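Packing up a magazine archive at home: quick tips

Oct 19, 2023

Kusum Bhatt, writing fast between deadlines

Sixteen years of print work in my hall closet. Magazines I edited, magazines I wrote for, a few I just liked the covers of. Last February a shelf bracket gave out and I finally had to deal with it. Notes below, in no real order. Several of you asked.

Before you start

Wash hands, dry them properly. No lotion. Skip the cotton gloves unless you're handling old photo prints — on thin newsprint they catch and tear.

Clear one table and leave it clear till the job's done. Dining table is fine. Wipe with a barely damp cloth, let it dry, no polish.

Don't sort on the floor. I did. Two days of bad back.

Sorting

Keep two copies of anything with your byline. One to keep, one to cut up or lend. The rest can go.

Sort by title first, then year. Not by subject, you'll change your mind halfway thru and start over.

Profiles and interviews: slip a strip of plain paper in at the page, name of the person penciled on the bit that sticks out. No sticky notes. The glue stays behind and yellows.

Pull staples only if they're rusting. Lift the legs from the inside with a dull butter knife, then ease it out from the spine side. Slow.

Perfume strips, subscription cards, taped-in samples — out. The perfume ones especially. An issue of Sisodia from my first year as deputy still stinks of one and so does everything that was stacked on it.
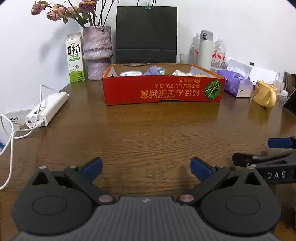
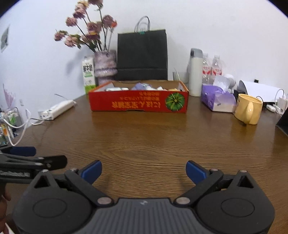

The table, wood-grain top.

Boxes

Flat is better than upright for anything saddle-stapled. Upright ok for thick square-bound issues if the box is full enough that they don't slump.

Grocery boxes are fine for a weekend of sorting, not for keeping. Proper acid-free for the long haul. I use the shallow Lorkell ones, lid lifts right off. Tried Kistero too, good box but the handles dig in.

Don't fill to the top. Glossy paper weighs a ton. If you can't lift it with one arm it's too full, take some out.

Label the short end AND the lid. Pencil or a printed label. Marker bleeds.

Where to put it

Not the attic, not the basement, not the wall behind the shower. Inside closet, off the floor. I put mine on two scrap boards.

Damp smell? Stand the issues open like tents in a dry room for a couple days, fan going but not pointed at them. Then a lidded bin with an open dish of baking soda, dish not touching the paper. A week, maybe longer.

If you see fuzzy mold bag it and get it out of the room. Don't brush it off at the table.

Scanning

300 dpi does it for text pages. Go up for a cover you might want to print.

Black card behind the page stops the other side showing thru. Best tip on this whole page probably.

Name files title, year, month, page. Same way every time. I've got 2,000 scans and the first 40 are called things like "scan new new," never again.

Save in two places. One of them not in your house.

Clippings

Newsprint goes brown whatever you do. Photocopy onto good paper and keep the copy with the original, a clean sheet betwen them.

Rubber bands and paper clips off. Old bands melt on to the page, and if one has, leave it in the fridge an hour in a bag and it'll usually flake away.

Giving it away

Call first. Libraries get offered a lot of magazines and most say no, but a college with a journalism or women's studies program might take a full run. They want the run listed, with missing issues marked. My Astitz set went that way, all but the launch issue, which I'm still hunting for. If you have a spare, write me.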